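Rolach repair mornings to carry on through the winter

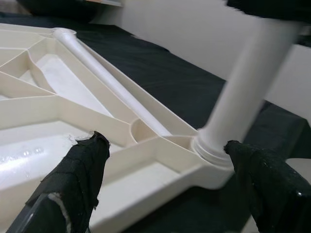

Good news for anyone in Rolach with a wobbly chair or a lamp that has given up – the monthly repair mornings at the old Bayram furniture store will keep going until at least July, after a new round of funding came through on 24th November.

The mornings began with a handful of folding tables and a very large pot of coffee, and they have grown into something people plan their weekends around. Over the past year, neighbors have brought in 176 household items, from toasters to garden seats, and plenty of them have gone home again in working order. The rest are stripped for screws, feet and other useful bits, which go into the drawers along the back wall.

The new money, a grant of $3,000 from the Cliketis community fund, will pay for heating and for a second set of hand tools. Fleltora, the hardware shop on the corner, is also offering 15 percent off glue and fittings to anyone who shows a repair ticket.

Doors open at nine, and there is no need to book, although it does get busy before lunch. Please bring any loose parts along in a bag – even the ones you think are no use.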